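Saturday at the Pornby, or how I lost a whole day to a bin

So I finally got back to the shared workshop this weekend after skipping most of August, and of course I'd told myself I'd only stay an hour. Ha! I left when Habibur started switching the lights off.

The arm is still the big KUKA that takes up half our corner, and I still get a silly little thrill every time it wakes up. What I wanted to sort out was the bin. It used to creep across the boards whenever the fingers brushed a wall (maddening, and you don't notice until your positions are all wrong), so now it's held with bar clamps. Şükran Akgül lent me hers and I may never give them back. Sorry, Şükran!

Next up was the cable. I left a nice fat loop at the wrist so it can turn without tugging, and then put zip ties further up. My first try was way too tight. I redid it 30 minutes later, swearing a bit, and I'm much happier with the slack now.

I also put the green fingertips on the gripper, and I love them. They're softer on the clear stuff, which is my real headache. A see-through bottle against a gray floor is just mean to a vision program! I ran 40 picks before dinner and kept notes on every miss, and I'll type those up once I can read my own handwriting.

Next weekend I want to try a different light over the bin, and maybe a darker mat in the bottom. If you've got a favorite mat, leave me a comment.
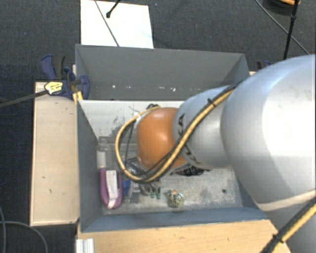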